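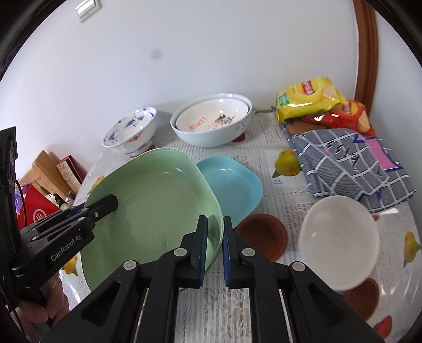

Katsuhiko Matsuda objected, at the end of last week's session, that the custody clock ought to start at the moment of arrest, and that a suspect driven for two hours across a county is in effect held for two hours that do not count. The objection is a fair one and the notes below begin with it.

Unit 3: Detention before charge (England and Wales)

3.1 The relevant time

Under the Police and Criminal Evidence Act 1984 (PACE), detention is measured from the "relevant time". For a person arrested locally and taken to a police station, this is the time of arrival at the first station to which he or she is taken, and the journey is left out. The detention authorised by the custody officer may therefore begin on the record some minutes after the relevant time, while the person waits to be booked in. The waiting period counts.

Where a person attends a station voluntarily and is arrested there, the relevant time is the time of arrest.

Special rules apply to arrests outside England and Wales and to transfers between police areas. See section 41 and work through it slowly; the drafting is dense.

Matsuda's point has some answer in section 30, which requires that a person arrested elsewhere than at a station be taken to one as soon as practicable. Delay is allowed where the person's presence elsewhere is needed for an investigation that it is reasonable to carry out immediately. The reason for the delay must be recorded.

3.2 Review and extension

Reviews are separate from the overall limits. Students confuse the two every year.

First review: not later than six hours after detention was first authorised. Note the starting point, which differs from the relevant time.
Later reviews: at intervals of not more than nine hours.
Basic limit without charge: 24 hours from the relevant time.
Superintendent's extension: up to 36 hours, indictable offences only.
Warrant of further detention: granted by a magistrates' court, up to 36 hours at a time.
Overall maximum: 96 hours.

Terrorism cases fall under a different scheme and are left to Unit 7.

The officer who carries out a review before charge must be of at least the rank of inspector and must not have been directly involved in the investigation. The suspect, if awake, or the solicitor must be given a chance to make representations.

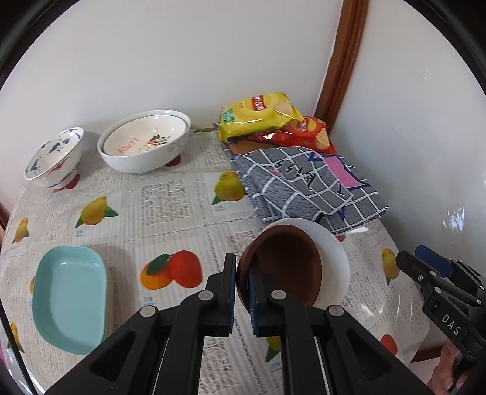

Flerkalen, December 12, 2020

Problem for the seminar. A man of 22 is arrested in Flerkalen on suspicion of wounding with intent. He reaches Gellard Road police station at 21.40. Detention is authorised at 22.05. The first review is carried out at 04.00 by Inspector Huang, who spoke to two witnesses outside the address on the evening of the arrest. At 19.30 the next day Superintendent Sorka authorises continued detention for a further 12 hours.

Prepare short written answers on the following points.

(1) State the relevant time and the time at which the basic limit runs out.

(2) State the latest time for the first review. Was the review in time?

(3) Consider whether Inspector Huang was a proper reviewing officer. "Directly involved" is not defined in the Act, so argue from the purpose of the rule.

(4) A superintendent's extension cannot be given before the second review, nor after 24 hours from the relevant time. Apply both limits. The facts do not mention a second review; say what follows if there was none.

(5) When would an application to the magistrates' court have to be made?

Answers should fit on 2 sides. Cite the section for each step. Marks are lost for quoting the statute at length without applying it.

3.3 Juveniles

PACE now treats 17-year-olds as juveniles for the purposes of detention, following a change made in 2015. An appropriate adult must be informed as soon as practicable and asked to attend. The time limits in 3.2 are the same as for adults, but Code C requires special care in deciding whether an extension is justified.

Reading

PACE 1984, sections 30, 34, 37 and 40 to 44.
Code C, sections 11 and 15.
Yara Hijazi, course reader, chapter 3. The table of time limits has a misprint in the row for reviews: "six hours from arrival" should read "six hours from authorisation".

Bring a marked copy of section 42 to the seminar.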